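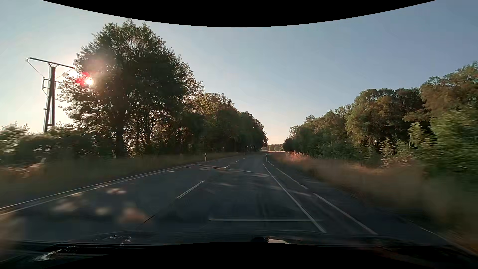
4.3 Recording a road session

Before starting, confirm that the Clestaleck recorder shows a steady green lamp and at least 698 GB free. A session started with less will stop without warning when the disk fills.

1. Start the engine and wait for the recorder to finish its self-check.
2. Open the session form. Enter the driver, the route code and the road type (town, rural, highway).
3. Set the light field. Use LOW SUN whenever the sun is in view of the forward camera, even if trees cover part of it.
4. Press RECORD and hold for 2 seconds.
5. Drive normally. Do not change speed or lane position to improve the footage.
6. At the end of the route, park, press STOP and leave the ignition on until the lamp returns to green.

Note: Clips are cut to equal length on upload. Sessions that yield fewer than four clips are rejected and must be driven again.

Note: Flare, motion blur and reflections on the windshield are kept in the training set. Do not mark such clips as faulty — the fault flag is for dropped frames and lost steering data only.

CAUTION: The driver must not operate the form while the vehicle is moving. Corrections are made after parking, or by a passenger.

Rural routes on the Larndale list are assigned by Su-chen Mak. Route codes are renewed each February; old codes will not upload.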